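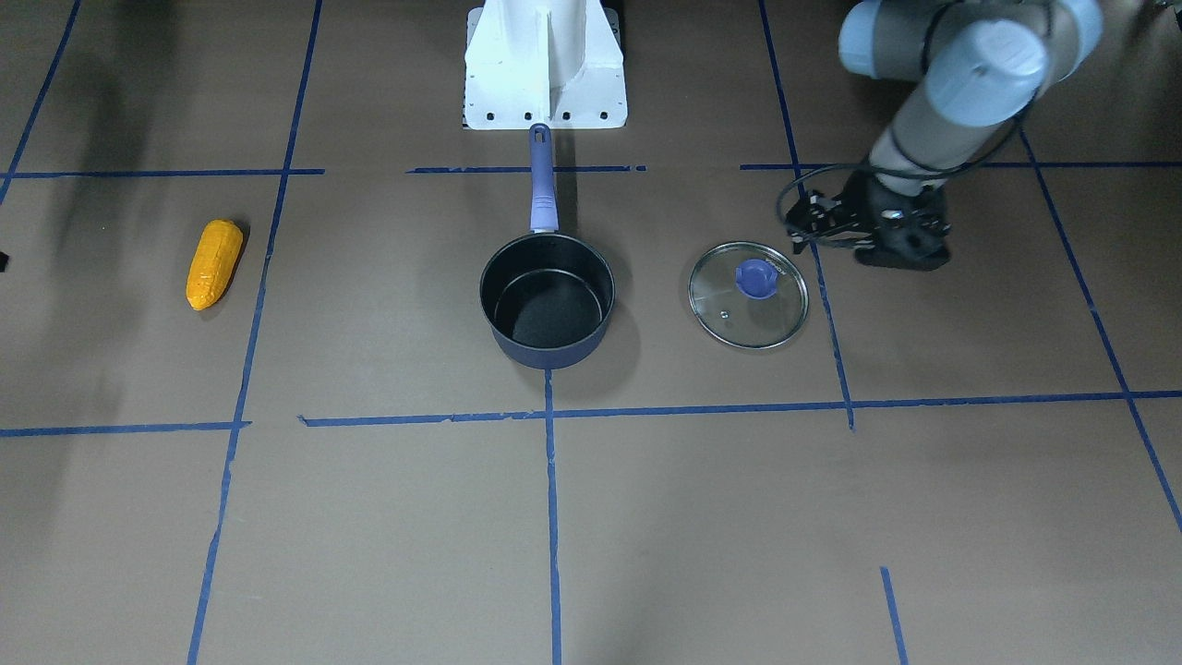

Collecting demonstrations on a taped grid: an interview with Ximena Cervantes

Ximena Cervantes runs demonstration collection for the Cuautle project at Jellton, where her group records teleoperated episodes of kitchen tasks and hands them to a second group that trains the policies. The current task family is cookware and play food: put the corn in the saucepan, put the lid on the saucepan, take the lid off, clear the pan to one side. We spoke over two sessions, mostly about procedure.

The set under discussion has 588 accepted episodes. Cervantes is careful with the word accepted. "Recorded is a larger number and I don't quote it, because people then divide one by the other and call it a success rate. An episode can be rejected for a dropped joint stream or a late start marker. Neither has anything to do with whether the lid ended up on the pan."

The grid is blue painter's tape laid by hand on a cardboard surface. It is uneven, and she has no plan to replace it with a printed mat. Operators receive a start card for each episode that names a cell for each object and, where relevant, a handle direction. The tape lets them place the objects in a few seconds. Within the cell they may put the object anywhere.

"The cell is a coverage tool," she said. "I want to know that the corn has started in every cell we can reach, with the pan in every cell it can sensibly occupy. I do not need the corn at a coordinate. If I gave operators a coordinate they would spend a minute on placement and we would get a dataset with very little variation inside each cell. A crooked line costs me nothing, as the true start position comes from the first image anyway."

The tape does appear in every image, and I asked whether the policy could learn to depend on it. She said that it could and that they had seen it in an earlier set. A policy trained only on one layout of tape approached the pan correctly on the original surface and stopped short on a bare one. The collection schedule now includes a surface change every 80 episodes. Strips are pulled and relaid, and one block in each cycle is recorded with no tape at all, with placement done from a printed overlay on the operator's monitor.

"The bare blocks are slow and everyone dislikes them," she said. "They stay in."

Much of the first session went to the lid. It has a clear glass center, a thin steel rim and a raised knob, and each of these gives a different problem. Depth readings through the glass return the surface underneath, so the depth channel reports a ring with nothing in it. Overhead lights leave reflections that move as the arm moves. The knob is the only good place to grasp, and its height above the work surface is small compared with the length of the fingers.

Operators are told to approach the knob from above with the fingers open only slightly wider than the knob. Early on they were opening the gripper fully, and one finger would touch the glass during the descent and push the lid out from under the grasp. The operator would then chase it. "A person chasing a lid looks fine on video," Cervantes said. "In the action data it is a string of small corrections in one direction, and the model learns to drift in that direction before it has touched anything."

Recoveries are kept, within limits. If the first grasp misses and the operator backs off, lines up again and completes the task, the episode is accepted and tagged as a retry. If there are more than two retries, it goes to a separate folder that is not used for training. The tag is applied by the reviewer. Operators were found to be poor judges of their own retries, usually counting fewer than there were.

The saucepan is easier to see and harder to move. It is dark outside, with a speckled nonstick interior, and exposure has to be fixed so that the inner rim is still visible. Automatic exposure was turned off after the first week. When the arm crossed the view the camera would adjust, and the inside of the pan went to a flat black for several frames, usually just as the corn was being released.

Handle direction is recorded as one of 6 headings on the start card. The original cards did not include it, and operators left the handle wherever it was convenient for the arm they were using. After a hundred episodes almost every handle pointed away from the operator. Cervantes had those episodes labeled and kept them, then weighted the next cards toward the missing headings until the counts were level.

"This is the usual failure," she said. "You vary the thing you wrote down. Whatever you did not write down settles into the most comfortable value, and you find out at evaluation."

The toy corn was chosen for its shape. It is long enough to have a clear axis, so the wrist has to turn to match it, and the molded kernels give the fingers some purchase. Operators are asked to grasp near the middle and across the short dimension. Grasps at the tip are accepted if the corn stays in the fingers through the transfer. Releases are made with the corn inside the rim of the pan. Dropping it from above was allowed for a time and then stopped, after the review team found that too many of the drops bounced.

I asked how episodes begin and end. The operator starts with the gripper held clear of the objects, presses a foot pedal, waits one beat and moves. At the end the arm is withdrawn, the operator holds still, and the pedal is pressed again. The hold is there so that the model has examples of being finished. Without it, in her experience, a policy completes the task and then goes back to adjust the lid.

Recording is handled by a tool called Flunier, written in house, which writes the joint states, gripper command and camera streams against a single clock. Review is done in Cellov, a browser page where the reviewer scrubs through the episode at four times speed and marks accept, retry or reject. Cervantes reviews roughly 100 episodes a week herself. She started doing it in September and has not handed it over.

"You see things there that no metric is set up to catch. One operator always nudged the pan straight before putting the lid on. It was a reasonable habit, and the task still completed. But the nudge was in one person's episodes and nobody else's, so the model did it some of the time, at half strength, which is worse than either choice."

They settled the matter by writing the nudge out of the instructions and rerecording that operator's lid episodes. The instruction sheet is now two pages. She would like it to be one, and each attempt to shorten it has led to a question from an operator that put the line back.

Shadows came up near the end. The room lights are overhead and left on, and the daylight is blocked, but the arm and anyone standing close to the table still darken parts of the surface. Cervantes does not reject episodes for this. She does ask operators to stand in different places from one block to the next, and their position is noted on the block sheet along with the surface version and the time of day.

On how many more episodes are needed, she would not give a total. The next step is a held-out evaluation with start cards drawn from cell pairs that were never recorded together, such as corn and lid in neighboring cells with the handle between them. If the failures cluster around a particular pair, collection resumes there. If they are spread evenly, she expects the problem to be in the grasp on the knob, and the next block of cards will be lid episodes only.

The cards for that block are already printed. She had them in a tray beside the monitor, sorted by handle heading, with the bare-surface cards at the back.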